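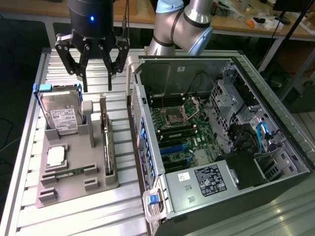
**Rebuilding an older desktop – frequently asked questions**

These are the questions we get most often at the Dulo bench from people putting a second-hand office tower back together. Answers are by Lena Witkowska and Uriel Montecinos.

### Should the tower stand up or lie down?

Lie it on its side, with the open side facing you. The board is then flat and you can press straight down on things. Unplug it first and hold the power button for a few seconds.

### What order do the parts go in?

Processor, cooler, memory, drive, then any expansion cards. You can fit the memory before the cooler if the cooler is small. Leave cards until last, as a long one can block the drive cables.

### How do I fit the processor?

Lift the lever, open the metal frame and look for the small triangle on one corner of the chip. Match it to the mark on the socket. Lower the chip straight in and don't slide it about. It needs no pushing. Close the frame and bring the lever down – the lever is stiff, and that is normal.

### Can I touch the metal top of the processor?

Yes, but wipe it with isopropyl alcohol before you put paste on. Don't touch the contacts underneath.

### How much paste?

A blob the size of a small pea. Clean off the old paste completely.

### The memory won't go in. Am I doing it wrong?

Check the notch. It is off centre, so the module only fits one way round. Open the clips, line it up and press on both ends until the clips close. If you have one module, the manual will say which slot to use.

### What are the blue plastic rails on my hard disk for?

They hold a 3.5-inch drive in its bay without screws. Keep them with the drive. If yours are missing, Ticona sells loose pairs, but take an old one along to compare as there are several shapes.

### Do I need to keep the blank brackets?

Yes. An open gap at the back lets dust in and upsets the airflow. On many office towers the brackets are held by plastic latches, so you won't need a screwdriver for them.

### Where should I put parts while I work?

In a tray with a separate place for each one. Odette Bailly uses a muffin tin at home, lined with an antistatic bag cut into squares. Never leave a processor loose on the bench.

### It switches on but nothing appears on screen

Reseat the memory first. Then check that the monitor is plugged into the right socket – if you fitted a graphics card, use the one on the card. Old boards often have a flat clock battery as well, and a new CR2032 is cheap.

Last updated December 13, 2019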